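**Sandholm Gripper Bench** – virtual parallel-jaw test kit

Buying a gripper on the strength of its brochure is a fine tradition, and we would hate to end it. For everyone else there is the Gripper Bench: load a hand, load an arm, give it a cube to pick up, and find out on a screen how it copes before it costs you a mounting plate.

The standard pick test uses a small tan cube and a two-finger hand with short pads. A red and white block comes along as the second part, for customers whose products are inconveniently long. The floor is plain slate and the background is black. We spent the decorating budget on contact physics. 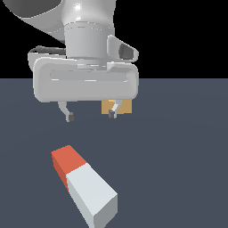

Joscha Petersen writes that he ran our default hand against the Beaudoin one for 500 picks each and would have liked the pad friction set lower out of the box, as his own parts are oily and ours seem to live in a cleaner world. Fair. Friction is now a slider, and it goes down to "soap."

What you can swap:

- finger length and pad size
- closing speed and grip force
- wrist camera mount, left or right side
- controller: Misa, or your own over the socket interface

Each run logs finger position, force and slip for every pick. The log is a plain CSV file and opens in whatever you already have.

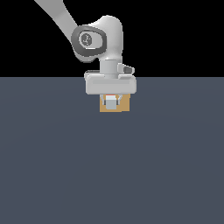

Change one thing per run. The compare view will happily chart two hands with different pads, speeds and controllers against each other, and the chart will look very convincing.

**License:** $1,654 per seat, updates included through the following January. Trial version stops after 100 picks – usually enough to start an argument.

**Support:** Daranee Srisuk, Turavthorpe office, mornings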